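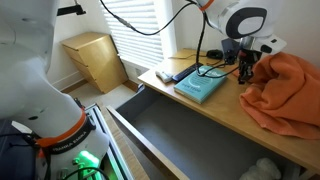
Sunday, 4 pm, rehearsal room at Stoltine

Second workshop for the quiz show piece. Working title is still Kikau, which Roman picked out of a hat and now defends like a family name.

Ran the breakup round twice. First pass: Grażyna as host, Ghada and Nikola as the couple who have to guess each other's grievances before the buzzer. Much too nice. Nikola apologized before he was accused of anything, and the round was over in under a minute.

Second pass we swapped the host out for a recorded voice. Better. People argue with a recording in a way they won't argue with Grażyna, who has known most of us since 2022 and remembers things.

Dance section: the slow waltz where partners change on a wrong answer. Bronisława wants it longer. My knees want it shorter. Left at two verses until she brings the new track.

Sound cue 2348 fires early every time. Roman says it's the laptop, the laptop has no comment. Moved it to after the door slam for now – please don't move it back without telling me.

Still open:
Who keeps score? Ghada says the audience. I say the audience came to sit down.
Ending. The winner gets a date with the loser, which got a laugh and then a rather long silence. Keep the silence.
Buzzers back to Wirkier before they start charging us for another week.

Next time start with the waltz, while everyone is still speaking to each other.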